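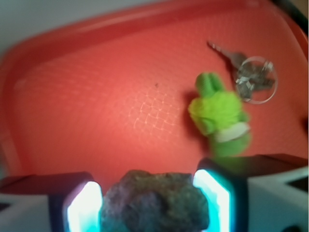

# trorska-tray

Hi! This is the data and the (slightly messy) code behind our grasp-retry work. I'm Kerubo, I wrote most of the loader and nearly all of the bugs in it, so complaints come to me. Lieven Meijer did the policy training, Rehema Chege ran the robot for most of the recording, and Els Martens wrote the labeling tool and then labeled far more episodes than she'd agreed to.

If you only want to load the thing, skip down to "Getting started".

## What we were trying to find out

We wanted to know if a policy that sees only the wrist view can tell a good grasp from a bad one *before* it lifts. Most of the pick-and-place sets we'd used label an episode after the fact: the object ended up in the target spot or it didn't. Fine for scoring, but a bit useless if you want the arm to let go and try again while the object is still on the tray.

So every episode here has a pause in it. The fingers close, the arm holds still for a moment, and then it lifts. The pause is where all the interesting labels live. We call the model that reads those moments the hold check, and it's a small head on top of the same image encoder the policy uses. Nothing fancy – Lieven tried three fancier versions and the plain one was easier to train and did just as well.

## What's in it

- 914 episodes, all single-arm, all starting above the red tray
- 17 object types, including rocks, a bunch of keys, and plush toys
- wrist video, joint positions, gripper width, and gripper command at every step
- one hold label per pause: `firm`, `shaky`, `empty`, or `unsure`
- one end label per episode: `placed`, `dropped`, or `never_lifted`

I want to put in a good word for the rocks. They were Rehema's idea, and they turned out to be the best objects in the whole set. A lumpy thing gives you a different contact every time you turn it, so you get lots of variety out of one object without swapping anything. Keys are the opposite problem. They're flat, they shift around on the ring, and the shiny bits change completely when the arm moves. Plush toys squash, so the gripper width tells you almost nothing and the model has to lean on the picture.

The tray often holds more than one object at once. The target is named in `task.json` under `target`, and whatever else is lying there goes in `others`. Please don't assume the nearest thing to the fingers is the target at the start of an episode! I did, for a whole afternoon, and got some very exciting results that weren't real.

## Folder layout

```
trorska-tray/
 episodes/
 <episode_id>/
 wrist.mp4
 state.npz
 task.json
 labels.json
 splits/
 train.txt
 val.txt
 test_seen.txt
 test_new.txt
 tools/
 load.py
 replay.py
 check_sync.py
```

`test_seen` uses objects that also show up in training. `test_new` holds out whole object types, and it's the one I'd look at first.

## Getting started

```
pip install -r requirements.txt
python tools/replay.py --episode <episode_id>
```

The replay window shows the wrist video with gripper width plotted underneath. Press `h` to jump to the next hold. For training:

```python
from tools.load import TrayEpisodes

data = TrayEpisodes("splits/train.txt", hold_only=True)
for clip in data:
 frames, width, label = clip
```

`hold_only=True` gives you the pauses and throws away the rest, and loads a lot faster. Leave it off if you're training a full policy.

## How the labels were made

Els and Teun Brouwer each labeled every hold separately, without seeing the lift that came after. That last part matters a lot. If you let people watch the object fall, they'll go back and call the grasp shaky every time (we tried, the labels were lovely and taught the model nothing useful). Where the two of them disagreed, they talked it over, and if they still disagreed it went down as `unsure`. We kept those in. I'd drop them for training and keep them for testing, but do what you like.

## What we found

The short version: the hold check helps most on hard, uneven objects and least on soft ones. With rocks, the picture alone is enough for the policy to open up and go again at sensible times. With plush toys it gets nervous and lets go of grasps that would have been fine. Adding gripper width made it worse on plush, which surprised Lieven and didn't surprise Rehema at all.

We trained for 2,000 steps on the hold clips with the encoder frozen. Going longer mostly taught it the tray. Unfreezing the encoder helped on `test_seen` and hurt on `test_new`, so the released weights are the frozen ones.

## Known problems

- **Blur.** Objects close to the fingers are often out of focus. We left those clips in and didn't sharpen anything.
- **Finger lights.** The strips on the inner faces of the fingers glow white to cyan and tint whatever is between them. If you do heavy color augmentation, check that you can still make out the object edges.
- **One tray color.** Everything is on red. I wouldn't expect the weights to work on a white table without some fresh data.
- **Sync.** A few early episodes have video running slightly behind the joint data. `check_sync.py` lists them and `load.py` shifts them for you, but the raw files are untouched.
- **Specks and marks.** Small bits of debris on the tray aren't labeled as objects.

## Still to do

Teun is recording a second batch at Drotmont with a different tray, and I'd like that merged by December. The label format will stay the same. I also want to split `shaky` into slipping and tilting – Els has opinions about this, see the open issue, and please add yours if you've used the labels for anything.

## Using it

Free for research and teaching. Please keep the split files as they are if you report numbers on `test_new`, and mention the version tag you used. Pull requests are welcome, especially for `replay.py`, where scrubbing backward still skips a frame now and then.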